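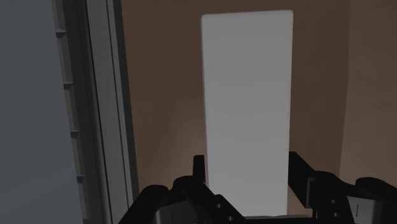
Temps de lecture : 3 min

La journée portes ouvertes organisée en mai par Skandel, intégrateur de cellules de préhension, portait sur un sujet restreint : la préparation d'une saisie en simulation avant le passage sur la cellule réelle. Les visiteurs étaient répartis en groupes et suivaient le même parcours, de la salle de calcul à l'atelier. La démonstration de simulation utilise une géométrie volontairement pauvre. L'objet à prendre est un pavé blanc dressé à la verticale, sans texture ni marquage, et la vue est prise de derrière la pince, doigts ouverts de part et d'autre du bloc. Une telle configuration permet d'isoler les erreurs d'approche : sur une pièce aux faces lisses et planes, un défaut de parallélisme des doigts ne peut pas être attribué à la forme de l'objet.

Position avant fermeture. Le bloc est centré entre les doigts et aucun serrage n'est visible. C'est à cette étape que l'opérateur de Skandel interrompait le calcul pour commenter les marges latérales. La base du pavé est masquée par la pince sous cet angle ; le contrôle de la hauteur de prise se fait donc sur les coordonnées et non à l'œil.

Environnement. Le modèle comprend, à gauche, un panneau gris et un montant incliné portant de petites pattes rectangulaires. Le fond brun reste nu. Pour le calcul de trajectoire, tout volume situé à gauche du bloc est traité comme un obstacle, avec une distance de garde réglable par axe.

Éclairage. La lumière vient du haut, légèrement de la gauche, et les faces du pavé se distinguent par de faibles écarts de gris. Un objet blanc sur fond brun constitue un cas facile pour la segmentation. L'opérateur l'a reconnu sans détour lorsqu'un visiteur a demandé ce que donnerait une pièce sombre devant une pince noire. La réponse : des résultats nettement moins bons, et une série d'essais encore en cours.

Déroulement de la visite

Le parcours comportait 3 postes. Le premier était consacré au simulateur, développé en interne sous le nom de Prukar. Le deuxième présentait la commande des doigts, fournie par Elteck, avec lecture du courant moteur pendant la fermeture. Le dernier se tenait dans l'atelier, devant la cellule Machala, où le programme préparé au premier poste était rejoué à vitesse réduite.

Prukar : la campagne présentée comptait 3000 essais de saisie, avec variation de la position initiale du bloc et du coefficient de frottement. Les échecs sont classés en 2 catégories, glissement après contact et collision à l'approche. La seconde domine dès que l'objet est rapproché de la paroi latérale. Les journaux étaient consultables sur place, sans possibilité de copie.

Elteck : le seuil d'arrêt en effort est fixé avant chaque essai. Une discussion assez longue a porté sur le filtrage du signal, jugé trop lent par plusieurs visiteurs habitués aux pinces pneumatiques. La documentation distribuée ne donnait pas la constante de temps.

Machala : 2 passages par groupe, le premier à vide, le second avec une pièce. L'écart entre trajectoire calculée et trajectoire relevée était affiché à la fin du cycle. Le recalage de l'origine avait été effectué le matin à 8 h et n'a pas été repris dans la journée, ce qui rend les relevés de l'après-midi peu comparables à ceux du premier groupe.

Les supports projetés au poste Prukar peuvent être demandés à l'accueil de Skandel. Les relevés de la cellule Machala ne sont pas diffusés.

3 partages · 2 commentaires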